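Search this site Search

Public Transit Management, handout for unit 5
Lecturer: Saqib Virk

Shift rosters and rest between shifts

Last time we spoke about how a transit agency plans its service. Today we look at the people who must run it. A roster is the list of who works which shift. On the Teltdale bus lines, one depot has 75 drivers and must fill 251 shifts in a week, so even a small number of absences makes a problem for the planner.

Please learn the difference between two terms. "Spread time" is the whole period from first sign-on to last sign-off. "Paid time" is only the part that appears on the payslip. A split shift can have a long spread and a short paid time – this is why drivers often dislike it.
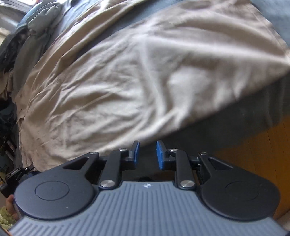
Fig. 1. Creased beige cloth.

The rest period begins at sign-off. Travel home, a meal and washing are all inside it, so the hours for sleep are fewer than the roster shows. Tayla Maihi calls this "hidden duty" in her reader, chapter 5. I do not fully agree with the term, but you should know it for our discussion.

Homework: take the Teltdale roster for December and mark each case where a late shift is followed by an early one. Write some 200 words on which cases you would change first, and who would have to agree. Send it to Ebony Prendergast before 5 p.m.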